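Unit 4 Handout: Street Processions and the Parade Route

4.1 Terms

A procession is a body of people moving along a fixed route in a set order. A carnival parade is a procession in which the order is also the order of judging. A band, in this handout, means the full costumed group and not only its musicians. A section is a part of a band that wears one costume design. Large bands have as many as 13 sections.

4.2 Origins of the form

Pre-Lenten street festivals in Europe placed feasting and masking in the days before Ash Wednesday. In the Caribbean the custom met West and Central African traditions of drumming, masking and call-and-response song. After emancipation the street became the main site of the festival. Later migration carried the form to cities in the north, where most events moved to summer. The move broke the link with Lent but kept the order of events: music contests first, costume contests next, street parade last.

4.3 Case: the Skalton route

The Skalton parade is used for the rest of this unit. Its route is 2 miles long and has one judging point, in front of the Grata building. In the year studied, 1141 masqueraders registered. The largest band, Mallix, entered over 200 of them in a single section. Bands form up at 9 a.m. and the road is returned to traffic in the evening.

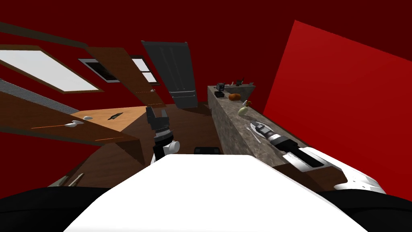 Fig. 4.1. Simulated kitchen with a two-armed robot; a plate rests on the counter.

4.4 Spacing and sound

Each band travels with at least one music truck. If two trucks are too close, the dancers between them hear both and the section loses its step. If they are too far apart, spectators drift into the road. The gap is set by the marshals at the start and tends to shrink before the judging point, where bands slow down to perform. Compare the Caruso plan (reader, second part), which holds each band in a side street until the one ahead has cleared the judges.

4.5 Spectators and barriers

Open routes let spectators join a band at any point. Closed routes use barriers and admit only costumed members. Skalton changed from open to closed - the judging point first, then the full route. Supporters of the change cite safety and clear sight lines. Critics hold that the line between performer and crowd is foreign to the form.

Reading for April: reader, parts one and two. Bring a marked copy of the route map to the seminar.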